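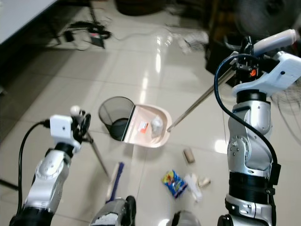

Pink dustpan, black wastebasket, trash still on the tiles.

Room 62, by Gleice Lopes
posted 8/10/24

The bus let her off at Prellalville with one bag and her mother's coat. Rain. Not much of it. The motel sign said VACANCY but the V was out.

Four hundred twenty-five dollars in the coat lining. She had checked it at every stop, thumb on the seam, like a tooth that hurts.

"Just the night?" said the man at the desk.

"Two."

"Name?"

She looked past him at the calendar. Tripathi Feed and Seed, a picture of a horse. "Tripathi," she said.

He wrote it down without looking up. Slow writer. Gave her a key with a lump of wood on it, room 62, though there couldnt have been more than a dozen doors in the whole place.

The room smelled of soap and old heater. She sat on the bed with her shoes on. Ate the crackers. Under the window somebody had scratched a word in the paint, STOLTIK, all capitals, and she knew that word. Her brother used to say it. It was the town in the game they played behind the garage, the two of them, where he was always mayor and she was always the army.

She hadn't said it out loud in years. Said it now. It sounded small.

Could be anybody's word. Could be a last name. But the K had the long leg, kicked out under the line, and that was how Davi made a K. On his school books, on the wall behind the stove where he got in trouble for it.
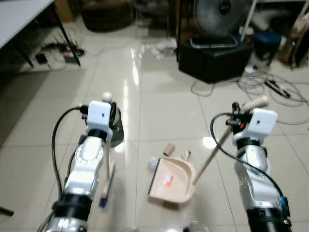
She went back to the desk in her socks.

"Did a guy stay in my room? Tall. Bad haircut maybe."

"Lot of guys stay in rooms."

"He'd of written on things."

The man put down his pen. He had a radio going, a ball game, very low, and he turned it lower. "There was a kid did some painting for us," he said. "Last October. Left before he finished. I owed him for two days."

"Where'd he go?"

"Votia, I think. He asked me how far it was. I said 94 miles and he said that's not so bad." He opened the drawer, moved some keys and rubber bands, and came up with an envelope. "You a relative?"

"No," she said. Then – "Yes. I'm the army."

He looked at her for a while. The game went to a commercial.

"Tripathi," he said.

"Lopes."

He crossed out the one and wrote the other. Same slow hand. Then he slid the envelope over and she held it, didn't open it, it hardly weighed a thing.

"Bus to Votia's at six," he said. "Morning. It doesn't wait."

She went back and lay down in the coat. Left the lamp on. Around four she got up and found a nail in the bottom of the closet and knelt by the window, and under his word she put hers. Took her a long time, the paint was thick there. She blew the dust off the sill and went to stand by the road.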